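Pliltthorpe Charter Base: progress report to the Coetzee fund
Prepared by Augustina Adjei, 2/20/24

1. Fleet
The base now has nine yachts on its books, four of them catamarans. The Letitz was surveyed ashore. Her starboard saildrive seal has been replaced and the fuel tank cleaned. Both engines were run under load and no faults were logged.

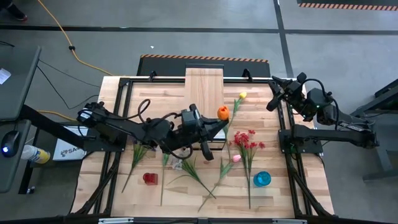
2. Berths and moorings
Pontoon B has been extended and can take hulls up to 12 metres. Shore power is connected along its full length. The water supply still shares a meter with the fuel dock, and a separate meter is on order from Coser.
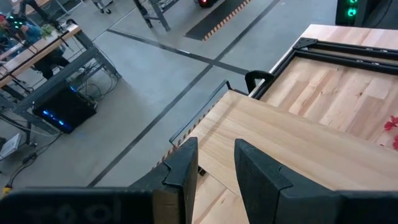 Two cleats on the outer finger failed the pull test and will be refitted under warranty. Until then the outer finger is closed to catamarans.

3. Bookings
Thirty-three charter weeks are confirmed for the season, nine of them in July. Bareboat hire accounts for most of these. Skippered hire is behind plan, as one skipper's licence renewal is outstanding.
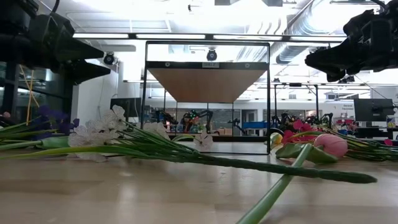

Deposits are held in the client account until the handover form is signed. The revised form lists fuel and water levels, cabin inventory and dinghy condition.

4. Spending
Survey and yard costs are within budget. The pontoon work is over by four per cent, owing to extra piling. No further funds are requested for this period.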